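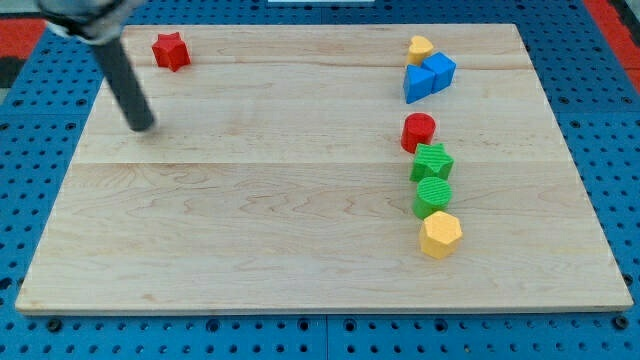 Neltness Adult Learning Center
Progress Report to the Hakala Fund
Evening Literacy and Family Reading Program
Reporting period: second half of the grant year
Submitted by Sirkka Savolainen, Program Director

1. Summary of the period

The Center continued to offer evening reading and writing classes at its main building in Neltness and at the branch site in Fenevthorpe. Enrollment reached 240 adult learners, which meets the target set in the grant agreement. Classes ran Monday through Thursday evenings, with a family reading session added on Friday at the Fenevthorpe site beginning in November.

Two items in the work plan are behind schedule. The revised placement test has not yet been put into use, and the second part-time tutor position at Fenevthorpe remains open. Both are discussed below.

2. Classes and attendance

Learners are placed in one of four levels after a short interview and a written exercise. Demand was highest at the second level, where most learners can read short notices and forms but have trouble with longer text. A section was added at that level in Neltness, and the fourth-level section was moved to an earlier hour to free the larger classroom.

The Center delivered 2546 hours of instruction during the period. Attendance was steady through the fall and dropped in the weeks when the bus route between the two towns was changed. The new timetable left learners from the east side of Fenevthorpe with a long wait after class. Staff raised the matter with the transit office, and the last bus now leaves at 9:10 p.m. Attendance at the affected sections has improved but has not returned to its earlier level.

Learners who missed three classes in a row received a telephone call from their tutor. The reasons given most often were shift changes at work and the lack of child care. The Center does not have funds for child care in the present budget and is not requesting them in this report. The matter will be addressed in the renewal application.

3. Family reading sessions

The Friday sessions are open to parents and grandparents who are enrolled in any evening class, together with children between the ages of three and eight. Each session lasts 90 minutes. Adults spend the first part with a tutor preparing a picture book and then read it aloud to their children in small groups.

The room holds 30 people, and it was full for all but one of the sessions held so far. Families who could not be seated were placed on a waiting list and given first choice for the next series. Tutors report that several adults who were unwilling to read aloud in class have done so in these sessions. The Center has no formal measure of this and offers it as a tutor observation only.

4. Materials

The grant paid for 100 new titles for the lending shelf, divided between the two sites. Selection was made by the tutors, with preference given to books written for adults at an early reading level. The supply of such books is limited, and some titles on the original list were out of print. Replacements were approved by telephone with the Fund's program officer.

The Center also renewed its license for Vimo, the attendance and lesson record system. Tutors now enter attendance on the same evening as the class. Records from the first half of the year were transferred from paper and checked against the sign-in sheets. A small number of duplicate entries were found and removed, and the corrected enrollment figure is the one given in Section 1.

5. Staffing

One lead tutor at Neltness returned from leave and resumed a full schedule. The open position at Fenevthorpe was advertised twice. Two candidates were interviewed and one was offered the post, but declined it because of the evening hours. In the meantime, Neltness tutors have covered the Fenevthorpe classes in rotation, and the added mileage has been charged to the travel line.

6. Budget

Spending is within the approved total. The tutor salary line is underspent as a result of the vacancy, and the travel line is close to its limit. The Center requests permission to move part of the unspent salary funds to travel for the rest of the grant year. A revised budget sheet is attached.

7. Work planned for the next period

The placement test will be tried with one incoming group at Neltness before it is used at both sites. The Fenevthorpe position will be advertised again with a choice of two schedules. A second series of family reading sessions will open to families on the waiting list, and the Center will look for a larger room at the Fenevthorpe site.

Questions on this report may be sent to the Program Director at the Neltness office.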